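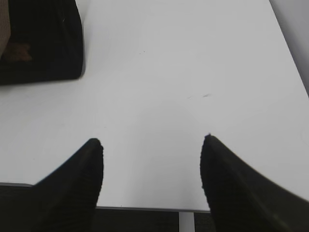
Wosteo Workshop Fit-out
Minutes, October meeting, 14:00, room 12

1. Previous minutes
Accepted with one correction: the order number for the table tops is 501.

2. Table tops
White laminate with a matte finish is confirmed for all work tables. The gray variant from Vomeck is dropped. Front edges to be checked for chips on delivery.

3. Cleaning
Damp cloth and mild soap only. No scouring pads. Tape residue to be removed the same day. Filip cleaner stays on hold until a data sheet is received.

4. Spacing
Aisle between tables set at 60 inches. The Utero shelving moves to the rear wall.

5. Budget
300 dollars left for edge trim and table feet. Quotes to be sent before the next meeting.

6. Other business
Request for a second power strip deferred.

Closed 14:50.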